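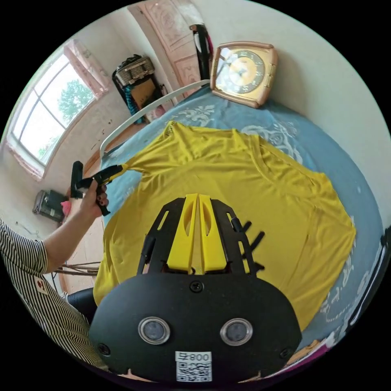
Section 2: Before you buy - planning a hand-held gripper kit

Read this section before you raise an order. Set-up and charging are covered in Section 3, and none of it will help if the wrong quantity turns up.

These notes apply to the Stuvura hand-held gripper, sold singly or in pairs, and to the Clikside recording software that goes with it. Resellers also offer a Pärn bundle with both. Check what is in the bundle line by line. Ours left out the spare fingers and listed them as "recommended".

2.1 Decide what work the kit is for

1. Write down the tasks you want recorded, in plain words. "Household tasks" is too vague to budget against. "Fold a long-sleeved shirt on a bed" is something you can cost.

2. Mark each task as one-handed or two-handed. Clothes nearly always need two. One gripper on a sleeve gets you a dragged shirt.

3. Cross out any task you added only because it was in the sales video.

Note: The brochure figure of 592 recordings per kit per week assumes a practised operator, a cleared table and no breaks. Do not plan on it. Run your own trial and use the number you get.

2.2 Work out quantities

1. Order two grippers for each operator doing two-handed work. A single unit looks like a saving until you price the second delivery.

2. Add 3 spare pairs of fingers per kit. The fingers are the part that touches everything, and they are not covered by the warranty.

3. Add storage. The supplier's estimate is based on short clips. Cloth tasks run long - people stop, lose a corner and go back for it.

4. Allow 21 days for delivery, whatever the order page says.

Caution: Do not mix units from different hardware versions in one pair. The software will accept them without a warning and you may not find out until the recordings are checked.

2.3 Check the rooms you will work in

Most buyers plan for a workshop bench and then send operators into ordinary homes. Walk the rooms first.
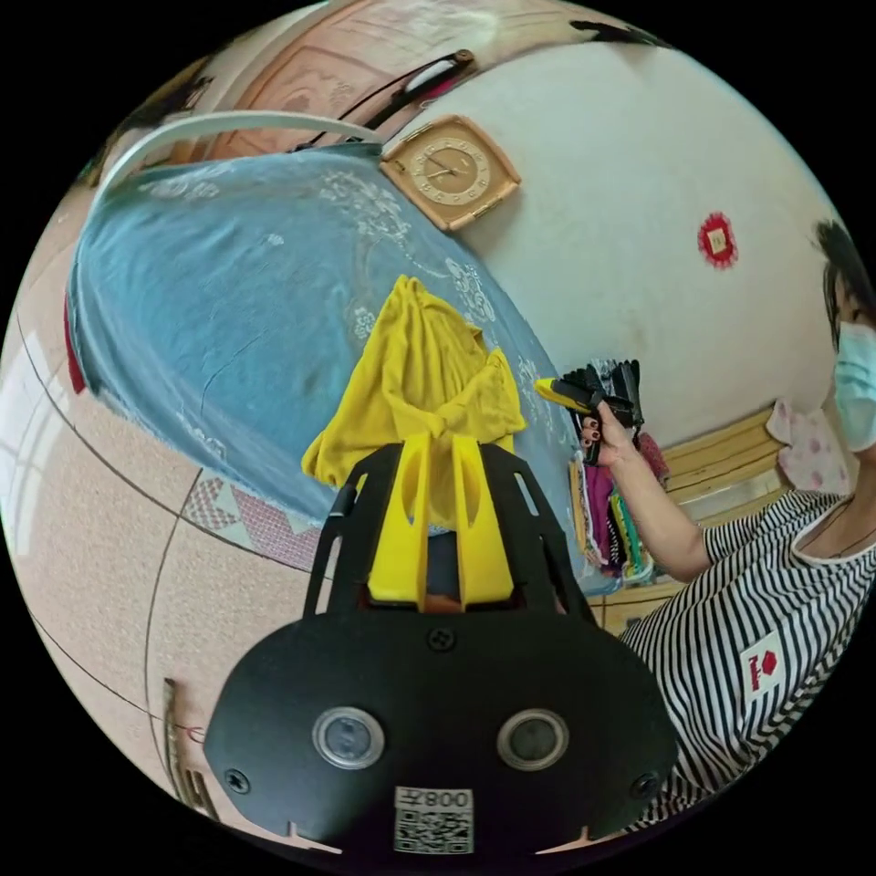 1. Check that the operator can reach the far side of the bed or table with both arms out. Bed rails and furniture close to the mattress cut into this more than you would expect from a floor plan.

2. Look at the daylight at the hour you mean to work. A window that suits the morning may be useless by the afternoon, and a lamp for each room soon becomes a real budget line.

3. Note the colours of the cloth and of the cover under it. If your fingers are yellow and so is the shirt, include shirts in other colours as well.

4. Ask the household what may be recorded, and get it in writing.

2.4 Price the whole job

The Namumham planning sheet supplied with the kit gives a starting cost of 3038 per operator. It covers hardware and one year of software. It does not cover operator time, travel, lamps, clothes or the hours spent throwing out bad recordings. In our experience the last of these is the biggest cost, and the sheet has no row for it. Add one.

Caution: Be wary of any quote that turns hours recorded directly into robot skill. Ask the seller which tasks were tested, on which machine and how often it failed. If the reply is another video, leave the order where it is and try one hired pair first.

Once the quantities are agreed, go to Section 3 with the order sheet to hand.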